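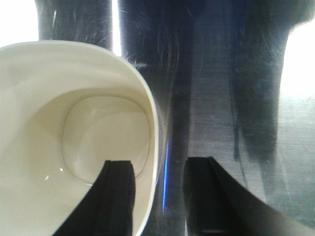 Karkent Cups: data card

Contents

Karkent Cups is a set of 762 photos of everyday drinking cups, mostly plain glazed ones in white, cream and pale gray. It was put together for people who work on light-colored, shiny tableware: finding the rim, telling an empty cup from one with something in it, matching glaze colors.

Version 2 replaces the first release. File names have changed, so old label files will not line up with the new folders.

Folders

cups/ -- the photos, grouped by cup
labels/ -- one text file per photo
extras/ -- color notes and the list of known errors

Labels

Each label file has 4 fields: cup color, surface under or behind the cup, state (empty, part full, full), and view (side, above, angled). Color is entered by eye. Off-white and cream are a single value, "cream", as the two kept getting mixed up under warm light.

State refers only to what can be seen inside the cup. If the bottom is hidden by the wall, the field reads "unknown". A faint ring or ridge at the bottom of the bowl is part of the cup and is not labeled as a stain.

The cups

Most came from the Peeters kitchen store in Vosau, bought as mixed seconds. Small glaze faults are common and were left in: pinholes, thin spots at the lip, a slightly uneven foot. Chipped cups were kept only if the chip was away from the rim.

Known problems

Bright spots on glaze. Small highlights on the inner wall can look like drops of water. Check the state field before using them as such.

Dark surfaces. A white rim against dark metal may come out brighter than it should. Do not use these for color matching.

Saucers are not labeled, even where one shows.

Wrong labels turn up now and then, mainly in the part full group -- see extras/errors.txt, updated in March.

Related sets

Istov Bowls uses the same label fields and has 3,000 photos. The two can be merged without changes, but keep the folder names apart.

Use

Free for teaching and research. Please name the set and the version.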